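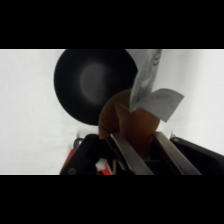
Handling and Sorting Small Household Things
Week two handout – Dunton evening course

Welcome back, everyone, and thank you for being so patient with the heating in the Hurkodgate room. This week we move on from shelves and cupboards to the small stuff, the odds and ends that live on a tabletop and never seem to get a proper home. I'm very fond of this topic, so please forgive me if the notes wander a little.

Start with how a thing feels in the hand. Soft brown things, whether they're cloth, paper or something from the bakery, want a light hold near the middle, and you should let the shape settle before you lift. If there's a paper tag on the item, leave it on for now and fold it out of the way. Tags get torn off far too early, and then we spend half the evening wondering what they said!

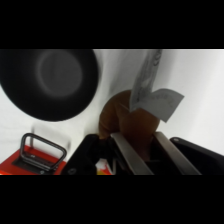

Creases are worth a moment too. A fold that's been there a while will tell you which way the thing likes to lie, and it's usually kinder to put it away along that line than to fight it.

Now, to containers. In the Aasen reading (the chapter on boxes, not the long one on linen) you'll find the idea of open and closed homes. A box with a slot in its lid is a closed home – lovely for slips and tokens, hopeless for anything you need back in a hurry. A drawer or an open box is for things you reach for every day.

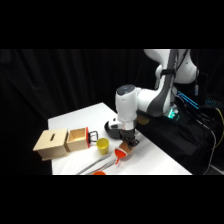
Awkward shapes are where most of us come unstuck. A funnel has a wide end and a narrow end and won't stack neatly with much at all, so try standing it in a cup, spout down, and see whether you can live with it there. Colour helps as well. A bright handle or a red front on a drawer is easy to find when you're tired.

For next time, please clear one small table at home and spend 60 minutes putting things back on it, then write me 200 words on what you left off. Bring your Tukska workbook and a pencil.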